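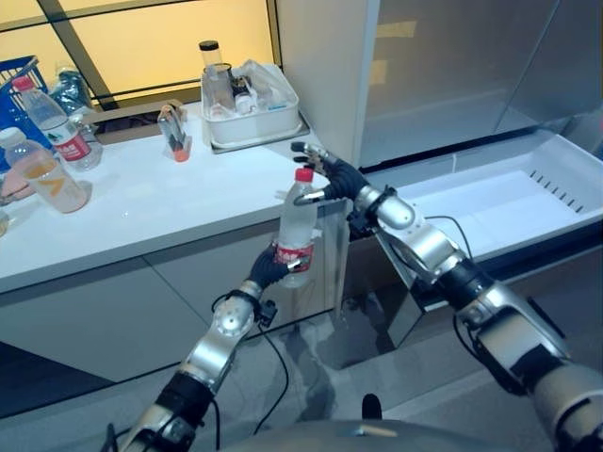 Hyun-seo Shin : « Un cachet, ce n'est pas un revenu »

L'animatrice de « Rindum » perçoit un fixe par émission, auquel s'ajoutent les rediffusions. « Le fixe couvre 22 numéros par saison. Les rediffusions sont payées à 30 % du cachet initial, puis plus rien après la troisième », détaille Hyun-seo Shin.

Son agent, Ozan Kozan, a renégocié le contrat en décembre avec le producteur, Skutidus. La clause d'exclusivité a été limitée à la radio – la télévision et les podcasts en sortent. « Elle peut donc facturer Okier séparément, via sa société », précise-t-il.

Sur le patrimoine que lui prêtent certains sites, elle reste brève : « Ils additionnent des montants bruts. Il faut retirer la commission, les cotisations, l'impôt. » Le prochain avenant porte sur les droits numériques.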